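Setting up a tabletop arm cell: house rules

These steps apply to any kitchen-task bench at the Sillby site. Allow 34 minutes for a first setup.

Step 1. Check the grip at low speed. Close the fingers on the item and hold for 3 seconds before any lift. Use light force on squeeze bottles. 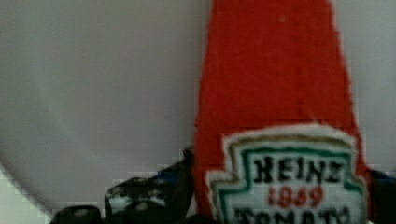

If the item slips, open the gripper, back off and start over. Do not raise the force limit without a note in the log.

Step 2. Look over the cables. Every loop needs enough slack for the full reach of the wrist, and the clips must be closed. Move bowls away from any spot where a cable can drag them. 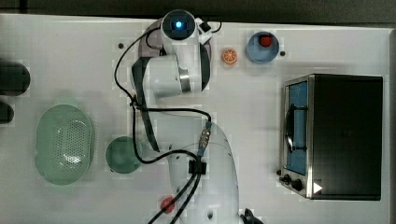
Arm over the bench, with a cable looping past the dark green bowl.

Step 3. Set the work limits in Plisura. Keep the planned path 8 cm clear of fixed equipment such as the toaster oven. Run the path once with the gripper empty. 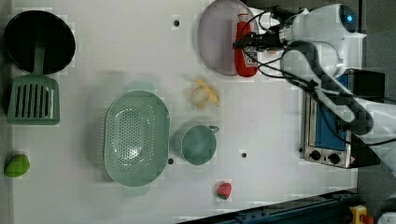
Save the limits under the bench name, then lock the file. Changes after this point need 2 sign-offs, one from the operator and one from the safety lead.

Step 4. Test the stop button before each session. Keep hands off the table until the arm has come to a full stop.

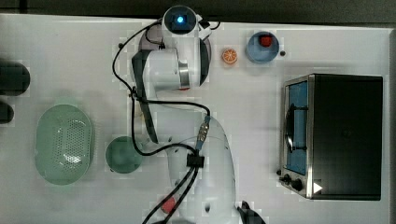 Midtbø, August

Added after the Gotau review: the stop test must be repeated after every shift change. Write the time and your initials on the bench sheet.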